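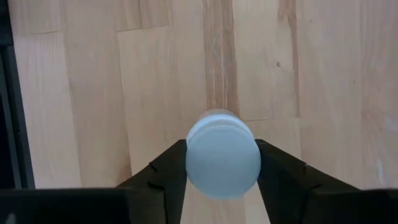
Plain round top from straight overhead. No print on it.

Posted in July by Han-gyeol Lim

Is the plain white bottle thing worth it? (pantry, laundry, the lot)

My partner wants to move everything in the kitchen and laundry into matching white bottles. Dish soap, vinegar, descaler, vitamins, probably the dog's worming tablets if I don't keep an eye on her. She has a quote from Fagundes for the "whole home" set and it comes to $155 before postage. For empty plastic.

I'm not against tidy. I like a clear bench as much as anyone. My trouble is that you look down into a drawer or a deep shelf and all you get is a white circle. Then another white circle. The colourful labels everyone complains about are doing a job.

Has anyone here lived with this setup for longer than the week it takes to post it? Happy to be told I'm wrong, but I'd like to hear it from somebody who has refilled them a few times.

We use this website's cookies to remember your settings and measure visits. Accept or manage your choices.

tinroof_deb

Two years with them in the laundry at our place in Westham. I wouldn't go back, but I write on every lid with a paint marker. Ugly, works. The ones without writing last until someone else in the house has to find the stain remover.

mallee_mick

$155. Mate. You can get plain white screw-tops from any packaging wholesaler for a fraction of that. I paid $20 for a carton at the place out past Wulcombe and there are still some in the garage that I haven't found a use for. That should tell you something about the whole exercise as well.

Also the original bottle is already a bottle. It came with the product in it.

Hazem Fawzy

I'll put the other side. We did ours in April and I've kept it up. Bottles out of the mismatched mess, one open bin on the bench to hold the ones in use, everything else under the sink. The bench looks calmer and I wipe it down more often as there's less to shift. 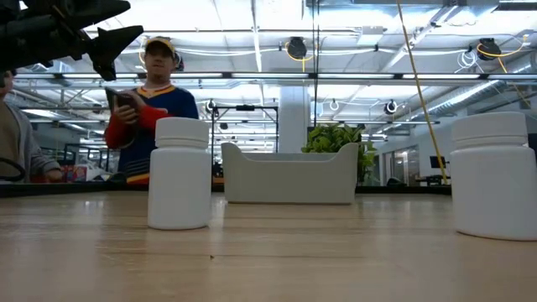

Two bottles, the open bin and the greenery.

Han-gyeol, you're welcome to pick holes in it.

Han-gyeol Lim

Thanks Hazem, and I will, sorry. Which one's the soap? I've looked at both of those bottles and there isn't a thing on either to tell me. The table is lovely. I'd still be unscrewing caps and sniffing.

Hazem Fawzy

The big one is dish soap, the small one is hand wash. You learn it in a day.

mallee_mick

Is the right one bigger, or is it just closer? I can't tell, and that's my point. If your system depends on size you want the sizes to be obviously different. Get a 200 mL and a one litre and nobody will muddle them.

Hazem Fawzy

They're different in the hand. I'm not going to lay a ruler on them for you.

tinroof_deb

Leaving the bottles aside, can we talk about that bin? I've been hunting for one with the low front. Ours has straight sides all the way round and you have to lift everything up and over. A rim that dips in the middle lets you reach in without knocking the tall ones about.

rosella_k

I had one a lot like it and took it back. The dip is handy until you fill it past the dip. Then whatever is at the front leans out and ends up on the floor. Fine for sponges and cloths. I wouldn't stand a full bottle of anything at the low point.

Mine also sat on a base a bit narrower than the top, and looking at Hazem's, so does his. On a shelf with a deep lip I never had a problem. On a smooth table I found it slid about. Stick-on felt fixed that and then the felt went grey.

tinroof_deb

Good to know about the felt. I'd be using it for cloths anyway.

Hazem Fawzy

Never had ours slide. It weighs a bit once there's something in it.

Pellworm

Long-time reader. I ran a small cleaning crew for years and I'll be the grump here. Do not move laundry or cleaning products into plain white bottles if there are kids, guests, or tired adults in the house. A white bottle with a wide white cap could be milk powder, vitamins, drain cleaner, anything. The original label has the warnings and the poisons line number on it. When something goes wrong you want to be reading that out over the phone and you don't want to be saying "it was in the left one".

Hand soap, dish soap, shampoo, go for your life. Anything with a hazard symbol stays in what it came in.

Han-gyeol Lim

That's the argument that will get through at our house, I think. Vinegar is one thing. The descaler I was already uneasy about.

mallee_mick

And the worming tablets.

Han-gyeol Lim

And the worming tablets.

rosella_k

Agree with Pellworm on hazards, but I think people are being a bit hard on the idea overall. Vitamins I'd leave alone too. Bulk hand wash out of a five litre drum has to go in something, and a plain bottle with a wide neck is easier to fill than the narrow pump kind. Look at the neck before you look at the colour. A broad cap means you can get a funnel in, or a bottle brush.

Before anyone asks, no, I don't buy mine from Fagundes. Wulwood do a set at $139 which is still silly money, and their caps cross-thread if you're in a hurry. Buy the wholesale ones Mick is on about and spend the change on a label maker.

tinroof_deb

Paint marker. Label maker tape peels the first time the bottle gets soapy. I've picked enough of it out of the drain.

rosella_k

Mine has held. Different tape, maybe. Wipe the bottle down with metho first and leave the label overnight.

tinroof_deb

I did wipe mine with metho. We'll have to disagree.

Hazem Fawzy

For the record I've now put a letter on the bottom of each of ours. Only on the bottom. I'm not ruining the look for Mick.

mallee_mick

So you have to turn a full bottle of soap upside down to find out it's soap.

Hazem Fawzy

The lid is on, Mick.

Pellworm

What's the plant behind the bin, out of interest? Nice dense thing, going from that limey green to quite dark. If it stays next to where you're decanting I'd shift it. Detergent splashes won't do the leaves any good.

Hazem Fawzy

Couldn't tell you, it was a gift. It does move about. I don't fill anything next to it.

Han-gyeol Lim

Update for those who were following. We've settled on hand soap and dish soap only, two bottles, from Mick's wholesaler if they'll sell me fewer than a carton. Descaler, bleach and tablets stay in their own packets. I'm still not convinced the soap needs rehousing, but I've been outvoted by one person.

Deb, which paint marker? The one I've got here beads up on plastic.

tinroof_deb

Oil-based, fine tip, white bottle so use black. Scuff the lid with a green scourer first and give it a night to dry before anyone with wet hands touches it.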